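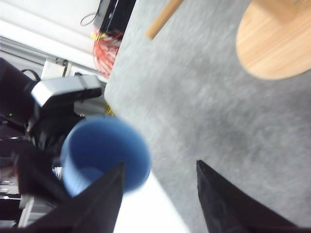
Welcome to the Flidgate Cup Library questions page! We lend reusable cups for parties, fêtes, school fairs and any other do where people get thirsty, and we love doing it. Our cups are plain and cheerful, like the light blue one with the paler band along its rim, and they go with pretty much any tablecloth you own. Everything below was last checked on 6/21/24.

How many cups do you have?

219 at the moment, after a big top-up in May. They go out in boxes, and you can borrow up to 4 boxes at once. If you need more, ask anyway and we'll see what's on the shelf!

How long can I keep them?

8 days. That covers most weekends away and gives you time to wash up in peace. If your party moves, email us and we'll move the booking (free, as long as the next person isn't waiting).

Where do I collect?

From Flidgate or from our Stolville cupboard, which opened this spring and has been busier than we ever dreamed. Please say which one when you book, as we don't move boxes between the two on the day.

Can they go in the dishwasher?

Yes, top rack please. By hand is lovely too. Let them dry upside down on a tea towel before you stack them, or they stick together and you'll be tugging at them for ages.

Are they all right for hot drinks?

Cold drinks only for the standard cups. For tea and coffee, book the Arruda mugs, which have handles and come in smaller boxes.

What about squash stains?

A paste of bicarbonate of soda and water, left on for an hour, shifts nearly everything. Beetroot juice is the exception. We've tried!

I've lost one. Am I in trouble?

Not at all. We ask for £2 a cup, and if it turns up under a hedge later you get your money back.

Do you have jugs as well?

We do! The Jorkotitz set has tall jugs with lids, brilliant for picnics and wasps. It's usually taken for the summer holidays well ahead, so get your name down early.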